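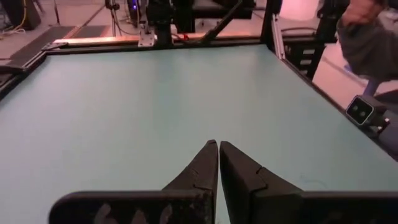 Work surfaces and the people who clear them: an interview with Kelly Tapley

Kelly Tapley has been responsible for the shared work tables at the Prullberg workshops for 18 years. Her title has changed several times in that period, but the substance of the position has not. She decides which tables are bought, how they are surfaced, how they are left at the end of a booking and when they are taken out of service. We met in her office in January 2026, shortly after the revised guidelines on shared surfaces had been sent to all user groups.

The guidelines run to 2 pages. The previous version was considerably longer, and Ms. Tapley was candid about its reception. "People signed the form to say they had read it, and then they left their tape on the table," she said. "I would have done the same. There was a whole page on solvents, and most of our groups have never opened a bottle of solvent in this building."

The central rule of the new document is that a table is handed over bare. Tools, fixings, offcuts, cups and paperwork are all to be removed from the top before the next group arrives. Equipment fixed to the table or standing behind it may stay where it is, provided the booking sheet says so. Asked whether this was stricter than before, she answered that it was only clearer. "The old wording was 'reasonably tidy.' I had a folder of correspondence about the word 'reasonably.'"

Much of our conversation concerned colour. Prullberg's older tops were a dark brown, chosen by her predecessor, Benedek Somogyi, on the grounds that it would hide stains. Ms. Tapley began replacing them with pale tops, most of them a light green that the staff call mint. She first saw the colour in a sample book from Furketti, and ordered one table to see how it would wear.

"A dark top hides a mark, certainly. It also hides a washer, a drop of glue and a pin," she said. "On the pale ones you see all of it. Marjorie was against them. She thought we would be wiping from morning to night." Marjorie Sowerby, who manages bookings, confirmed this when she joined us briefly, and added that she still prefers the brown. She conceded that fewer small parts are now handed in at her desk as lost property.

The tables themselves stand on aluminum frames, with a rail around the edge of the top. Ms. Tapley considers the rail the most neglected part of any table. Dust and filings collect along the inside of it, and a cloth drawn straight across the surface will push them into the corners and leave them there. The guidelines therefore ask users to begin at the far rail and work toward themselves, finishing with the corner brackets, for which a dry brush is kept on a hook by the door. "Tamás Simon wrote that paragraph," she said. "He was the one who kept finding filings in the corners, so it seemed right that he should."

Cleaning is done with warm water, a little dish soap and a soft cloth. Scouring pads have been withdrawn. A faint mark that does not lift at the second attempt is to be left alone and noted on the sheet. She was firm on this point. Two tops at the Tarawneh annex were rubbed dull by users who were trying to be helpful, and the dull patches now take up dirt faster than the original marks ever did.

I asked about cost. A full top, fitted, was invoiced at $2110 last April, against a budget line of $2000. The difference was delivery to the upper floor. Ms. Tapley does not regard the sum as high for a surface used daily by several groups, but she would like each one to last. Hanan Haddad, whose group uses the Prekov room, has proposed that tops be turned end for end each year to even out the wear. The proposal is under review. "It's a good idea, and it means unbolting everything that's bolted down," Ms. Tapley said. "We'll try it on one table and see how long it takes."

Before I left, she took a cloth from the drawer of her own desk and wiped away the ring left by my coffee cup. Comments on the guidelines may be left with Ms. Sowerby at the bookings desk.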